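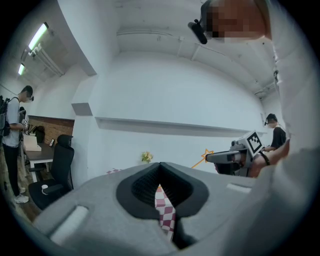 The Grudlow Manipulation Course is a student project course in robotics, taught at the Ní Chonaill school of engineering. It was set up by Deok-su Son and is held once a year, starting in August. Students work in teams and use hand-held grippers to record household tasks, then train a control program on the recordings.

Format

The course has 2 parts. In the first, each team picks a task, such as folding a cloth or setting a table, and writes a protocol for it. In the second, the team records the task and trains a policy, which is then run on a fixed arm named Nutlow. A team must submit at least 205 recordings. Files with lost tracking or a missing start pose are rejected and do not count toward the total.

Data set

Accepted recordings are added to a shared set called Fleradness. The release dated 2019-11-15 held 3000 recordings, of which 504 were of cloth tasks. Later teams may train on the full set but are graded only on the task in their own protocol.

Grading

Half of the grade is for the protocol and the quality of the recordings. The rest is for a test run and a written report. Test runs are scored by Dae-han Cho, who also maintains the file format. A run in which a student touches the arm or the objects is scored as zero, and each team is allowed one repeat.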